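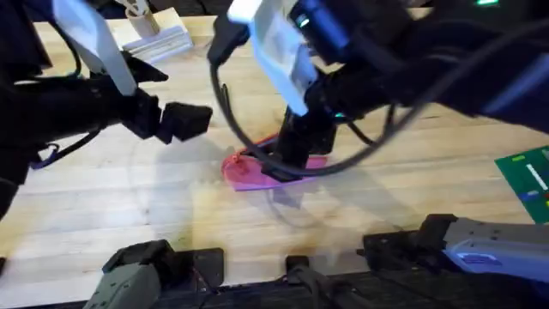 How often should a butcher-block top be oiled?

Once a month for the first half-year, then whenever a few drops of water soak in instead of beading. Use food-grade mineral oil on any surface that touches food.

Pale, scuffed patches

Light scuffing in the middle of a top usually sits in the finish and the top layer of fibre. Sand with 180 grit along the strips, never across them, then repeat with 240. Extend the sanding well past the patch and feather the edge, or the repair will dry a different colour. Vacuum, wipe with a barely damp cloth and leave for about 5 hours.

Oiling

Apply a thin coat with a lint-free rag. Wait 21 minutes, wipe off the excess and buff. Trudwood board oil and the Drenditz equivalent give the same result on maple and beech; the Trudwood tin pours more cleanly. Lay used rags flat outdoors to dry if the product contains linseed or tung oil.

Glue lines

Check the joints between strips every autumn. A gap that takes a fingernail needs glue and clamps. Filler will not hold there.

Clamp-on fittings

Place a scrap of cork under each clamp pad. Bare metal jaws dent end strips and leave grey marks on damp timber.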